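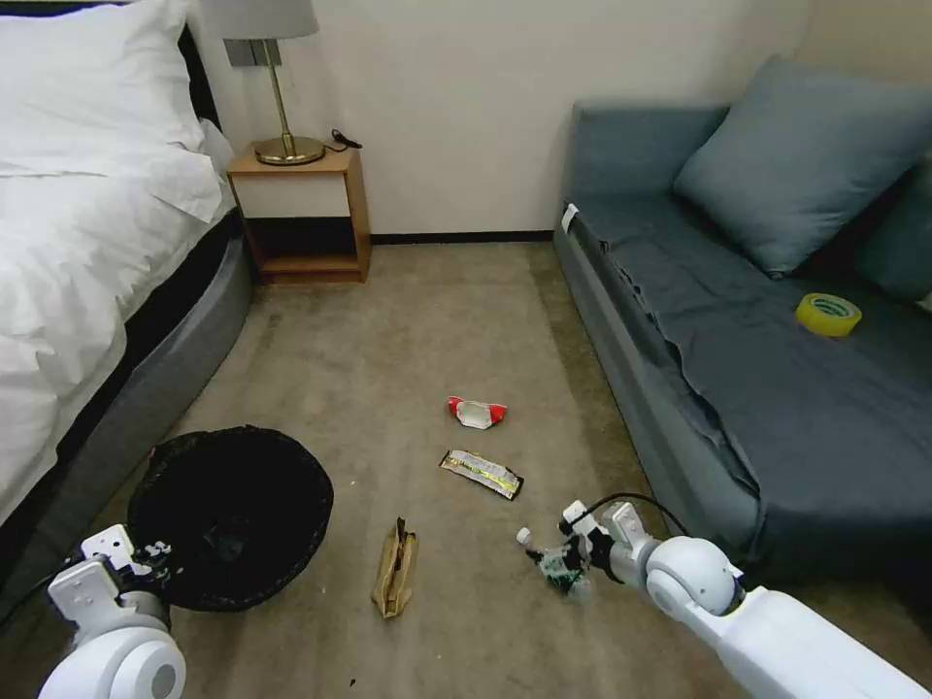

4. Registro de demostraciones: tarea «recoger residuos del suelo»

Este capítulo establece el procedimiento para grabar demostraciones teleoperadas con la plataforma bimanual Stirnora y entregarlas al conjunto de entrenamiento Deltia. Se aplica a las tareas de recogida en dormitorio y sala de estar; las de cocina se tratan en el capítulo 5. La configuración inicial de una demostración comprende un recipiente, varios residuos ligeros repartidos por el suelo y mobiliario que limite el espacio de trabajo. En una disposición como la del dormitorio con sofá cama, con la papelera negra junto a la cama y los envoltorios y la bolsa de papel sobre la moqueta, el brazo izquierdo se asigna al recipiente y el derecho a la recogida. Esta asignación se mantiene durante todo el episodio.

4.1 Requisitos previos

Antes de iniciar una sesión, compruebe los puntos siguientes:

- Calibración de ambos brazos realizada en la misma jornada (apartado 2.6).
- Cámara de cabeza fijada y sin holgura en el soporte.
- Espacio libre en disco suficiente para la sesión completa. El programa de registro no avisa hasta que el disco está lleno.
- Identificador de operador dado de alta en la consola Burnach.

Nota: las sesiones grabadas con un identificador genérico se rechazan en la importación y no pueden reasignarse después.

4.2 Preparación del entorno

1. Coloque el recipiente a un lado del área de trabajo, con la boca hacia arriba y libre de obstáculos.

2. Distribuya entre tres y seis residuos sobre el suelo. Combine materiales rígidos y flexibles. Los envoltorios aplanados son más difíciles de agarrar que los arrugados, por lo que debe haber al menos uno de cada tipo en cada episodio.

3. Verifique en la vista previa que todos los residuos y la boca del recipiente quedan dentro del campo de la cámara de cabeza. Si un objeto queda oculto por el mobiliario, desplácelo.

4. Deje en su sitio los objetos que no forman parte de la tarea (lámparas, cojines, un rollo de cinta sobre el asiento). El sistema debe aprender a no recogerlos. No los retire entre episodios de una misma serie.

5. Anote la disposición en el campo «escena» de la consola. Utilice únicamente los términos de la lista desplegable.

PRECAUCIÓN: mantenga los cables de lámparas y otros aparatos fuera del alcance de las pinzas. Un cable atrapado puede volcar el aparato antes de que actúe el límite de par.

4.3 Grabación de un episodio

1. Lleve ambos brazos a la posición de reposo y espere la señal acústica.

2. Pulse REGISTRAR. El contador de la consola pasa a verde.

3. Acerque la pinza izquierda al borde del recipiente. Si el modelo de papelera es ligero, sujete el borde; en caso contrario basta con mantener la pinza en posición.

4. Dirija la pinza derecha al residuo más próximo. Descienda en vertical en los últimos centímetros y cierre la pinza sin arrastrarla por la superficie.

5. Levante el residuo, trasládelo hasta la vertical del recipiente y abra la pinza. No lo lance.

6. Repita los pasos 4 y 5 con los residuos restantes, del más cercano al más lejano.

7. Devuelva los brazos a la posición de reposo y pulse DETENER.

La duración máxima de un episodio es de 70 segundos por residuo. Superado ese tiempo, la consola cierra el archivo y lo marca como «incompleto».

Nota: si un agarre falla, no detenga la grabación. Abra la pinza, retroceda y vuelva a intentarlo. Los reintentos correctamente ejecutados son válidos y se etiquetan como «recuperación». A partir del tercer fallo sobre el mismo objeto, descarte el episodio.

PRECAUCIÓN: no entre en el área de trabajo con los brazos habilitados, aunque estén inmóviles. Para recolocar un objeto, pulse primero PAUSA y confirme que el indicador del hombro está apagado.

4.4 Variación entre episodios

Un conjunto formado por episodios casi idénticos produce una política que falla en cuanto se desplaza la papelera. Cada cinco episodios modifique al menos dos de los parámetros siguientes:

- Posición del recipiente respecto al mueble más cercano.
- Orientación y orden de los residuos.
- Tipo de residuo (papel, plástico, cartón fino).
- Iluminación: natural, lámpara de techo o lámpara de mesa.

No modifique la altura de la cámara ni la velocidad máxima de los brazos. Ambos valores están fijados en el perfil Paterson y cualquier cambio invalida la serie.

4.5 Etiquetado

1. Abra el episodio en el visor y compruebe la sincronización entre vídeo y posiciones articulares.

2. Marque el inicio y el fin de cada agarre. El inicio corresponde al primer contacto de la pinza con el objeto, y el fin, a la apertura sobre el recipiente.

3. Asigne a cada segmento una instrucción breve en infinitivo: «recoger el envoltorio», «depositar en la papelera».

4. Seleccione el resultado: correcto, recuperación, incompleto o descartado.

5. Guarde y envíe a revisión. La persona que revisa debe ser distinta de la que ha operado.

Las dudas de etiquetado se dirigen a Wilma Menzies; las incidencias de sincronización, a Kumaresan Poduval.

4.6 Volumen y criterios de aceptación

La versión actual del conjunto contiene 2.740 episodios grabados para esta tarea, de los cuales 1.535 han superado la revisión. Otros 582 están pendientes de segunda lectura y no deben utilizarse para entrenar. El resto se conserva únicamente para análisis de fallos.

Un episodio se acepta si cumple todas estas condiciones:

- Ningún fotograma perdido en la cámara de cabeza.
- Todos los residuos declarados en la escena terminan dentro del recipiente.
- Ningún contacto de las pinzas con la cama, el sofá u otro mobiliario.
- Etiquetas completas y sin solapamiento.

4.7 Mensajes de error frecuentes

E-12, pinza sin cierre. Revise si hay restos entre los dedos. Reinicie solo el brazo afectado.

E-19, desfase de reloj. Detenga la sesión y repita la sincronización. Los episodios grabados desde la última comprobación correcta deben descartarse.

E-31, límite articular. El operador ha intentado alcanzar un objeto demasiado alejado. Acerque la base o recoloque el residuo con los brazos en PAUSA.

Historial del capítulo: revisado por Finlay Buchanan, 11 feb 2025. Se añade la etiqueta «recuperación» y se corrige el orden de los pasos del apartado 4.3.

Buscar en el manual Introduzca un término Buscar

Contacto: soporte técnico Stirnora | © 2025 Stirnora. Todos los derechos reservados | Volver arriba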